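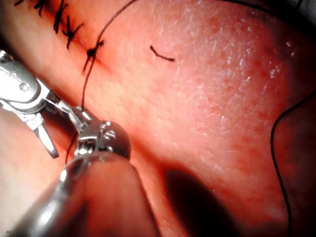

Okay, week four, and we're finally on the knee. I know a bunch of you signed up for this course because somebody on your high school football team tore an ACL and you watched the whole season change in one play, so let's get into how a player goes from the operating table back to the field. Most of what I'll say is about the months that come after a repair, and I want you to keep the very beginning in mind while you read. The surgeon's part is short. Ours is long. A coach or an athletic trainer picks up an athlete who already has a closed incision and a lot of questions, and that's where these notes start.

First, some words you need. A sprain is a ligament, a strain is a muscle or a tendon. Please get this straight before the midterm! I still see it mixed up in final papers every year. The ACL runs through the middle of the knee and keeps the shin bone from sliding forward under the thigh bone. It doesn't heal well on its own after a full tear, so a lot of athletes in cutting sports end up with a graft, often a piece of their own patellar tendon or hamstring tendon.

Early phase. The two things everyone chases in the first couple of weeks are full extension and a quad that fires. Full extension means the knee goes all the way straight, same as the other side. Players always want to talk about bending it (they can see the bend, it feels like progress), and meanwhile they're sleeping with a pillow under the knee and losing the straightening. Heel props, quad sets, straight leg raises. Boring stuff. Swelling matters too, because a swollen knee shuts the quad down, and you can squeeze all day and not get much out of it.

Middle phase. Strength and single-leg control. Step-downs, split squats, leg press, bridges, a lot of balance work. Watch the knee from the front when they step down. Does it dive toward the big toe? Does the hip drop? We'll film each other doing these in lab, so wear shorts. Somewhere in here the athlete starts to feel normal walking around campus and decides they're fine, and the coach starts asking when. I had a linebacker, 245 pounds, who could leg press anything I loaded and could not lower himself off a short box on the bad leg without wobbling like a card table. He was pretty mad at me about that box.

Late phase. Running, then jumping, then cutting, then contact, in that order. Two feet before one foot. Straight lines before curves, curves before hard cuts, planned cuts before reacting to another person. That last jump is a big one. A cone drill is a cone drill – the receiver knows where he's going. Put a defensive back across from him and everything about how he plants that foot changes.

Return-to-play testing. For this course we use the Grakov battery, which is what we have the sheets for. It has 4 parts: quad strength side to side, a set of single-leg hops, a timed agility run, and a short questionnaire about confidence. Don't skip the questionnaire. An athlete can pass every hop and still be scared of the knee, and you'll see it in how they play before they'll ever say it to you. Also, when you compare legs, remember that the "good" leg has been sitting around too. If both legs are weak, the comparison looks great and the athlete still isn't ready. Theano Moschos brought this up in section last week and I told her I'd put it in the notes, so there it is.

About time. Players want a date. Parents really want a date. Most programs now wait the better part of a year before full competition after a graft, and the tissue doesn't care about the playoff schedule. I tell people the calendar can say no but it can't say yes by itself. Being far enough out gets you to the testing, and then you still have to pass the testing. And the final clearance comes from the team physician, never from you and never from the head coach, even if he's standing in your doorway.

For next time:

Read the Theodorakopoulos chapter on graft types, pages 2 to 17. Skim the tables, I won't ask you for numbers from them.

Write one page on the case of the goalkeeper in your packet. Tell me which phase you think she's in and what you'd want to see before she starts jumping. I'm looking for your reasoning, so pick a side.

Michalis Karagiannis is running the lab on step-down screening. Bring your tape and a pen that works – the last group shared one pen.

Last updated: November 2020

Related notes
Ankle sprains and when to tape
Hamstring strains in sprinters
Concussion basics for sideline staff
Preseason conditioning and heat
Shoulder injuries in throwing sports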